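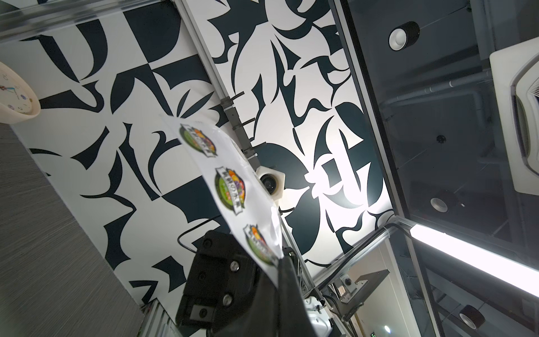 24. Mai 2024

Küchenlabor Walleck, Reihe Dressings, Teil Balsamico / Öl für die Sommerkarte

Ziel: Emulsion für den Röstgemüsesalat, die bei 6 °C über Nacht stabil bleibt und beim Anrichten nicht vom Radicchio läuft. Bisherige Rezeptur (Stand Romel) trennt sich nach drei Stunden sichtbar, Ölkragen am Rand. Für die Ausgabe mittags noch brauchbar, für den Abend nicht.

Ansätze heute, alle mit demselben Essig (6 % Säure) und Rapsöl kaltgepresst, Verhältnis Öl zu Essig 3:1 nach Gewicht:

A — nur Senf, 4 % auf Gesamtmasse
B — Senf 4 %, Honig 2 %
C — Senf 2 %, Xanthan 0,15 %
D — Senf 2 %, Kochwasser von Kichererbsen, auf die Hälfte reduziert, 8 %

Mixstab, Becher 1 l, Öl im dünnen Strahl, 90 Sekunden. Starttemperatur aller Zutaten 18 °C. Salz erst im Essig gelöst, dann Senf dazu. Bei A versehentlich zuerst das Öl angegossen, Ansatz verworfen und neu gemacht.

Beobachtung nach 30 Minuten: alle vier geschlossen. B deutlich dunkler als A, vermutlich Honig (Waldhonig, der helle war aus). C zieht Fäden, wenn man den Löffel hebt. Mit 0,15 % schon an der Grenze, Renzo findet es darüber. D hat die hellste Farbe und viel eingeschlossene Luft, Volumen deshalb nicht vergleichbar. Beim nächsten Mal vor dem Abfüllen zehn Minuten stehen lassen.

Nach vier Stunden bei 6 °C: A mit schmalem Ölrand, B und C unverändert, D hat unten eine wässrige Schicht von 2 mm. Aufschütteln bringt D zurück, hält aber nur kurz.

Haftung am Blatt: Je 50 g Radicchio mit 12 g Dressing gemischt, zwei Minuten auf dem Sieb, Ablauf gewogen.

A 3,1 g
B 2,2 g
C 0,9 g
D 2,8 g

C haftet am besten, im Mund aber stumpf. Vichien Chaiyaporn hat blind probiert und C als »kalte Soße« notiert. B lag bei ihm vorn, Säure trotz Honig noch deutlich. Renzo Benedetti ebenfalls für B, möchte aber weniger Süße, weil die Zwiebeln beim Rösten schon genug mitbringen. Einwand notiert. Bei den Karotten gilt das gleiche, beim Spargel nicht.

Gemüse: Paprika und Zucchini bei 230 °C Umluft, 14 Minuten, ohne Öl aufs Blech, erst danach gewürzt. Gewichtsverlust Paprika 31 %, Zucchini 38 %. Mit Öl vorab war die Zucchini in der letzten Reihe weich und an den Rändern bitter. Mais weiterhin im Ganzen auf die Platte, dann schneiden. Die Körner aus dem Beutel (Tanasarn, gefroren) geben zu viel Wasser ab, auch nach dem Abtropfen. Für diesen Salat gestrichen, für die Suppe in Ordnung.

Radicchio: Charge von Durklow bitterer als die letzte. Zehn Minuten in lauwarmem Wasser nimmt etwas davon weg, danach Eiswasser und gut schleudern. Restwasser am Blatt verfälscht den Ablaufwert. Die Zahlen oben sind mit trockenem, nicht gewässertem Blatt gemessen.

Rechnung Vorrat: Tagesansatz B ergibt 1.746 g, abzüglich Verlust in Becher und Flasche. Bei 12 g pro Teller reicht das an normalen Tagen mit Reserve. Haltbarkeit vorerst auf zwei Tage gesetzt, bis der Langzeitwert da ist.

Offen:
B mit 1 % Honig wiederholen, diesmal heller Honig — sonst alles gleich lassen
B + Xanthan 0,05 %, nur wegen der Haftung
Rückstellproben A bis D stehen im Kühlschrank links, zweites Fach, beschriftet. Bitte nicht schütteln.
pH von B messen, Elektrode vorher kalibrieren (Puffer 4 ist fast leer, nachbestellen)
Birne: Sorte für Juni klären. Die jetzige wird nach dem Schneiden zu schnell braun, auch mit Zitrone.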